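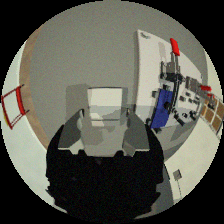
Chapter 4
Planning with a Wrist Camera

In Chapter 3 the arm moved to poses we typed in by hand. From here on, the planner picks the poses, using what a camera on the wrist reports. All exercises run in the Warnby simulator, so nothing gets bent when a plan is wrong.

A wide fisheye lens lets the camera keep both fingers and much of the room in view, but straight edges near the rim come out curved. A table side that bows is still a straight table side. The planner needs it straight, and Section 4.1 covers the lens model that makes the correction.

Shadows are the second problem. The detector written by Janka Slanina for the first edition marked dark patches on the floor as obstacles, and the planner went around them. Section 4.2 replaces it with one that checks depth before it adds anything to the map.

Sections 4.3 and 4.4 deal with the gripper itself. It fills the bottom of every image and has to be masked out - otherwise the arm will try to avoid its own hand.

You will need the Nolte planning library and the map file from Exercise 3.19. Set the planner's sample limit to 2000 before you start. The default of 968 is too low for the last two exercises.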